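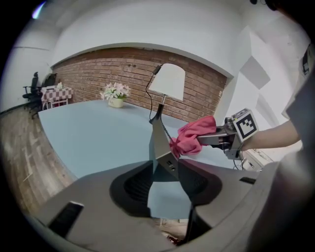 Ticona Hand-Held Gripper, Wide-Lens Version
Stock no. 1759
Sold singly or as a left and right pair
Reviewed by the Denmont equipment desk

The Ticona is a two-jaw gripper you hold and work by hand, with a camera on the housing and a marker cube on top. The maker's leaflet calls it "ready for any household task". We stock it, we have used it, and we would not put it that way. Please read the notes below before you order, especially if you are choosing between this and the Cusport.

What you get
Gripper body in grey plastic
Wide-angle lens, fitted
Printed marker cube, fitted
Charging lead
One spare pair of jaw pads
Hex key for the cube mount

The soft cloth test
Makers like to show grippers picking up blocks and cups. Most of our customers want to know about cloth, so that is where Edith Henao started. The jaws will take a bunched pink cloth and hold it clear of the table, and a bunched cloth is an easy thing to hold. Any gripper we sell can do it. A single flat layer is harder. Over 16 tries at lifting one corner of a thin cotton square laid flat, the Ticona got it cleanly 11 times. The Cusport, on the same square, did slightly worse and left a crease. Neither result is one we would print on a box.

With the spare pads fitted the grip on thin fabric was a bit better and the grip on smooth plastic a bit worse. The leaflet doesn't mention this. Swapping the pads takes a few minutes and the screws are small.

The lens
You will either want this lens or you won't. It takes in most of a room at once, which is handy when the thing you're reaching for sits off to one side. The price is bending. Table edges curve, lamps lean, and the corners go black. If your software expects straight lines you will need to correct for the lens first, and the calibration file in the download was not good enough for us. Bereket Mamo made his own with a printed board and got a clearly better fit near the rim.

Bear in mind too that the housing fills a good part of the bottom of the view. Small items close to the body can vanish behind the central fin. The leaflet's diagram shows the fin as a thin line. It isn't thin.

If you use a pair, each gripper will see the other one, along with your arm and a fair amount of your shirt. Some people mask this out. We left it in for our own trials and can't say yet whether it matters.

The marker cube
Tracking was steady on a plain table in even light. It dropped out when the cube was turned edge-on to the camera and again under a bright desk lamp. The claim of "unbroken tracking in all conditions" should be ignored. The cube itself is firmly fixed and survived a fall on to floorboards, though we don't suggest you repeat that.

Weight and comfort
Fine for short spells. Edith's wrist was sore by the end of a full afternoon, and she has the larger hands of the two of them. The Ditetti is lighter and sits better in the palm, but its jaws open less and its camera is narrower, so it is not a straight swap.

Against the others
Ticona: widest view, fair on cloth, heavy.
Cusport: stronger pinch, stiff trigger, poor on thin fabric.
Ditetti: comfortable, tidy picture, limited reach.

We have no favourite. For folding and tidying work we would take the Ticona with the spare pads. For jars and lids, the Cusport – if you can put up with the trigger.

Price and hire
£248 each, lead included. Pairs are two singles in one carton, with no discount from the maker and so none from us. You can hire one for a week and have the fee taken off if you buy. We'd suggest doing that. Bring the objects you really mean to pick up.

The maker has promised a new calibration file in June. We will test it when it arrives and change this page if it helps.

Page last checked May 5, 2026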